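Gripper work moves into the furnished room at Lultano

From August, the people on our demonstration crew will have a new schedule, a new job title and a different pay band. Several readers wrote in after the last issue to ask what is changing and who it applies to, so this item tries to cover it.

For those outside operations, the short version goes like this. Lultano is automating part of the tidying and resetting work it does in furnished rental units. The arms that will do that work have to be taught from people's movements, and the people teaching them are mostly the same ones who used to do the resets by hand. They carry hand-held grippers, go through the job the way they always did, and the recordings go to the software group at Brundach. The crew began with 2 people on loan from the Escobar building and is now 4, all permanent.

Most of it happens in the furnished set on the main floor.

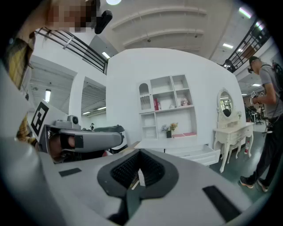
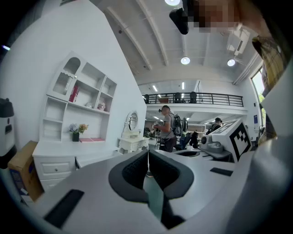
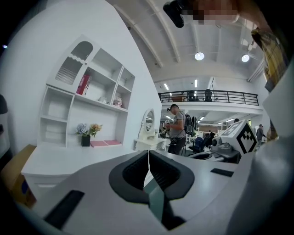
The biggest change for the crew is in how the hours are counted. Under the old system a reset was a reset, and you were paid for the unit when the checklist was signed. Demonstration work does not fit that. Someone may spend a whole morning on one drawer or one shelf, going over the same short motion until the recordings are usable, and at the end the room looks just as it did at the start. The white shelves with the red book, the flowers and the two flat pink items below them may be a small piece of furniture, but under the old checklist they would have been one line out of thirty. From August the crew is paid by the hour, with setup and calibration included. The calibration part was argued over for most of the spring and it is good to see it settled.

Zoila Mosquera, who did resets at Escobar before she moved over, told us the work is slower than she expected and harder on the forearms. "You can't rush it," she said. "If I do it fast like I used to, they send it back." She also said she misses moving from unit to unit and having a finished room at the end. On the other hand she is home at the same time every night now, and that had not been true for years.

The forearm complaint is a common one. The occupational health nurse has asked that no one hold the grippers for more than 3 sessions in a row without a change of task, and that rule is now written into the schedule. Backpack straps can be adjusted at the equipment desk. If yours is rubbing, ask before the session starts – the cables have to be reconnected if it is done partway through.

The crew has recorded 2690 demonstrations so far. The Brundach group says the next batch should concentrate on drawers and on placing small objects on shelves, where the arms still do poorly. Wiping down surfaces will wait.

What this means for the people still doing resets by hand is less clear. Management has said in writing that no reset positions will be cut while the Bromon trial is running, and that anyone whose hours drop will be offered a place on the demonstration crew first. The letter does not say what happens once the trial ends. We have asked, and were told an answer would come with the fall staffing plan. We will print it when we have it.

Anyone interested in joining the crew can put their name down at the operations desk. Experience with resets counts for more than experience with computers, and training is paid.

Recent items
Bromon trial: which floors and when
Changes to the shift swap form
Parking at Escobar during repaving
New hours at the equipment desk
Letters: two views on the hourly rate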